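The Trurkell Teaching Kit: What You Get and What We Left Out

22 October 2022
By Matilde Valente
6 min read

Most pages that sell robot teaching gear will tell you that anyone can show an arm a new job in an afternoon. We sell robot teaching gear, and we would ask you to be careful with that sentence. Anyone can move an arm through a job in an afternoon. Getting the arm to do the job later, with the parts in slightly different spots, is a separate purchase of time, and it does not come in our box.

The Trurkell is a kit for recording demonstrations on an arm you already own. It has a hand controller, a wrist camera with its mount, a fixed camera with a table clamp, and the recording software, called Pavisent. There is no arm in the price. We get that email every week, so it goes near the top.

The sorting work on this page is our usual bench job. Pieces from a children's number and shape board go into bowls by kind. Adwoa Dramani picked it after we had wasted most of January on folding towels, where two people could watch the same recording and disagree on whether it was any good. With sorting there is much less to argue over.

The wrist view

The wrist camera is the part customers ask for first. It gives the learning software a close look at whatever is near the fingers. It also throws away most of the table, and a good deal of a wrist recording is tablecloth.

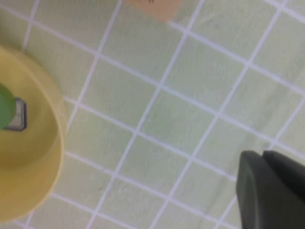

Can I skip the fixed camera and save the money?

You can, and some buyers do, but we would rather you tried both first. A wrist camera loses track of anything the hand turns away from. If your job is a single pick from a single tray, the wrist view may be all you need. If the arm has to choose between places to put things, we have had poor luck without the second view. The wrist-only bundle can be upgraded later at the same total price.

Moving the arm by hand or by remote

The kit supports both ways. By hand, you take hold of the arm and push it through the motion with the motors slack. It feels natural for the first few minutes. Then you notice that your own forearm is in the fixed camera's recording, and that a heavy arm makes people take lazy, drooping paths. Some arms won't go slack at all. Check your arm's manual before you order for this feature, as we can't add it from outside.

By remote, you stand back with the hand controller and the arm follows. The recordings are cleaner. The cost is feel. There is no force feedback in the Trurkell, and we are not going to call the buzz in the handle "haptics." It buzzes when the gripper motor works hard -- useful, but a long way from touching the part. New operators squeeze too hard and let go too high. Marthinus Mnguni, who trains our customers, has them practice releases before anything else, one piece and one bowl, until the gripper opens low. 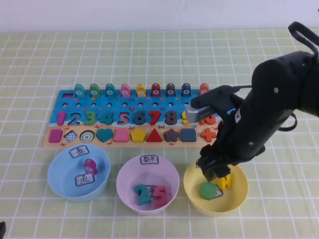 He also tells them to slow down at the bowl and nowhere else. People who are nervous about dropping a piece will crawl through the whole trip, and a policy trained on those recordings crawls too. Pavisent can trim dead time at the start and end of a recording. It can't fix a timid middle, and we have stopped believing in tools that say they can.

How many demonstrations?

We used to print a number here and took it down. Our longest bench set runs to 361 recordings, and a customer doing a simpler job stopped well short of that and was happy. Another, Acheampong, recorded 2000 of a packing job with the same operator, the same lighting and the same starting layout. Their policy came apart when someone moved the lamp. Ayodele Tijani went through the set with them and had them record fewer, messier ones. Change the layout between runs. Change the operator too if you have one to spare. Keep the recordings where a piece was fumbled and picked up again, and delete the ones where the operator was plainly lost.

Things buyers tend to get wrong

1. Clamping the fixed camera to the same table as a heavy arm. Use a wall or a separate stand if the table shakes.

2. Leaving slack in the wrist camera cable on only one side of the joint. Turn the wrist to both limits by hand before you record anything.

3. Judging a session from the fixed view alone. Play back the wrist view at full speed as well, especially for jobs with several places to drop off. 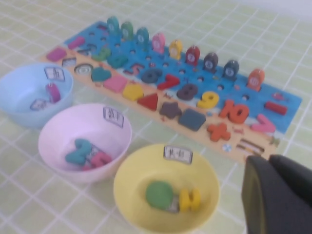
4. Buying the Mindlow training license on day one. It is sold through us and we earn on it, but wait until you have a set worth training on.

Price and returns

The full kit is $2250. Returns are open for 6 weeks from delivery, and opened boxes are fine. If your arm is not on the supported list, write to Dzifa Fiadzo with the model and controller version before ordering. She will tell you if it won't work, and she has turned down plenty of sales that way.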